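4. Mixed boxes and where they end up

4.1 What we mean by a mixed box

Term needs pinning down first as it was used loosely in the pilot notes. A mixed box is any open container in the home holding small things that have no shared use and no shared room. Not a toolbox. Not a sewing tin, even a messy one. The test we settled on: could a person in the household say what the box is for without saying "bits" or "things" or "stuff for now"? If not, mixed. Kershaw wanted a stricter rule based on categories (three or more kinds of item from different rooms) but it fell apart in the field, nobody agrees which room a roll of tape belongs to. Tape turns up everywhere. So the spoken test stayed, and Kershaw's rule was kept as a check on it afterwards.

Households came from the two Kidar sites, the Mumska flats and the older Grabowska terraces. Both described in Section 3. We logged 838 boxes in all. Of these 770 were reused packaging of one kind or another, mostly cardboard, and the rest were bought as storage: plastic tubs, baskets, a few of the Tekora lidded crates that the housing office sold cheaply to new tenants. The imbalance suprised us. We had gone in expecting bought storage to dominate in Mumska at least, where the flats are newer and the cupboards are shallow.

4.2 The carton as container

Why cardboard. The answers were short and much alike. It was there. It was the right size. It could be thrown away later. That last one matters, we think, more than the first two. A household that puts things in a carton is saying the arrangement won't last, and very often it does last. Several of the boxes had been "for now" through at least one house move.

Food and drink cartons were preferred over parcel boxes. Part of this is strength, drink cartons being made to carry weight. Part of it is handling: they arrive in the kitchen, are emptied over days, and so are standing about half empty at the moment someone needs somewhere to put a set of keys. Parcel boxes get opened and flattened in the hall in one go. Different rhythm. Respondents did not put it this way themselves, this is our reading of the diaries.

Milk cartons, gift cartons and anything printed in strong colours were kept longer than plain brown ones. Asked about it, people said they could find the box again. "The blue one." "The one with the flowers." In the free-text entries (3000 lines once the duplicates came out) colour is by far the most usual way to name a box, then what it used to hold, then where it stands. What is in it now comes a poor fourth. So a box of cables and screws is still the tea box, years on, and the whole family knows which one is meant.

One side opened out or folded down was common. It turns a box into something closer to a tray. Contents can be seen from the front and reached without lifting things off one another. Also it makes the box much worse at being carried, which respondents complained of while continuing to do it.

4.3 Contents

The lists are long and we won't give them in full, see Appendix B. Main groups:

Tape. All kinds. Usually more than one roll and seldom the same sort.

Chargers and power adapters, often parted from whatever they charged. The great majority of arguments recorded in the diaries are over these. No one will throw one out.

Tins and caddies, with lids or without. Empty tins are an interesting case as they are containers kept inside a container, doing nothing. When asked, respondents said they would be useful. For what was not clear.

Keys. Both in use and long dead. A bunch with keys of mixed ages on it can sit in a mixed box for a long time because nobody wants to test each one against each door.

Flasks and bottles. These go in because they are tall and won't fit the kitchen shelf, or since the lid is drying somewhere else, or just because there was room. They also stop smaller things from rolling, in an upright box anyhow.

Stands, holders, boards, small display things. Bought for a purpose, taken off the shelf, not yet given a new place.

Figure 2 shows a case which has most of these in it at once. The carton is blue, printed with pink flowers and the large white characters 青海牦牛奶 (Qinghai yak milk), one side opened flat, and it sits on a striped mattress. Two rolls of tape, one silver and one white; a power adapter; an open empty tin; a dark blue thermos with a planet and an astronaut on it; a bunch of keys; a round black tin with a clear stand partly over it. There is a white oval thing next to the open tin that our two coders could not agree on, one had it as a computer mouse and the other as a soap case. Left as "uncoded small". It's a fair picture of the coding problem generally: outside its own room an object loses half of what tells you what it is. A soap case in a bathroom needs no discussion.

By Kershaw's rule the same box passes easily. Thermos is kitchen, adapter is desk, keys are hall. Tape, as said above, is anybodys.

4.4 Surfaces

Where does the sorting happen? We had assumed floors and tables. Tables were used less than we thought, being already full, and the kitchen table in particular is defended by whoever cooks. Floors were used by younger respondents and by anyone with a lot of boxes to get through. But beds were the thing. A bed is flat and big, at a decent height for the back, and things put down on it don't roll off or scratch. A bare or half-made bed is best. Several respondents gave a further reason which we liked: the bed has to be cleared by night, so the job gets an end. One diary from Grabowska, 15th July, reads in full: "box on bed. did the top layer. box under bed."

That is more or less the pattern. Bed sorting is done in the time between stripping the bed and making it again, and the box goes back somewhere low when time is up. Chairs serve as overflow. Things put on a chair during sorting were more likely to be dealt with the same day than things put on the floor, presumably as the chair is wanted for sitting.

We did try to look at lighting and at room size but the notes are too thin. Dropped.

4.5 Leaving the box

An item leaves a mixed box in one of four ways: it is used and put back elsewhere, it is moved on to a proper place, it is thrown away, or it is moved to another mixed box. The fourth was not in our first coding sheet at all and had to be added in August after the Mumska returns came in. It is not rare. Households with more than three boxes move things between them a good deal, sometimes calling this tidying, and the total number of things in boxes hardly shifts.

Keys almost never leave. Tape leaves and comes back. Adapters leave when something is lent to a relative. Flasks leave in cold weather. Empty tins, once in, are the most stable item we have apart from keys, and where they did go they tended to take other things with them: someone finally fills the tin with buttons or screws and it becomes a box of its own, named and shelved. We count this as the mixed box working as it should, though it took a while in every case and we would not want to oversell it on these numbers.

Labels. A few respondents labelled their cartons. It made little odds. The label was written for what the box held on the day and was then ignored, and within a few weeks the box was the blue one again. The Tekora crates have a slot for a card on the short side and most of the cards were blank.

Cost should be mentioned. The advice leaflet given out with the crates, print run 2000, tells tenants to empty all cardboard within a month of moving in and sort by room. We found no household that had done it. Of those who remembered the leaflet, most felt slightly guilty and had kept it, in several cases, in a mixed box.

Figure 2. Mixed box in a reused milk carton, on a bed.
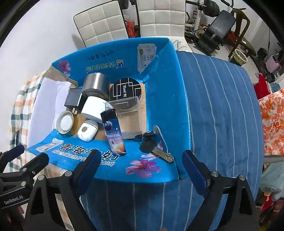
Sorting by room is the weak point of that advice. It asks the household to settle where each thing lives before anything can be put down, and for tape, keys and adapters there is often no settled answer to give. A more modest instruction, say one layer at a time and the rest back under the bed, would sit closer to what people already do. We come back to this in Section 5 with the follow-up visits.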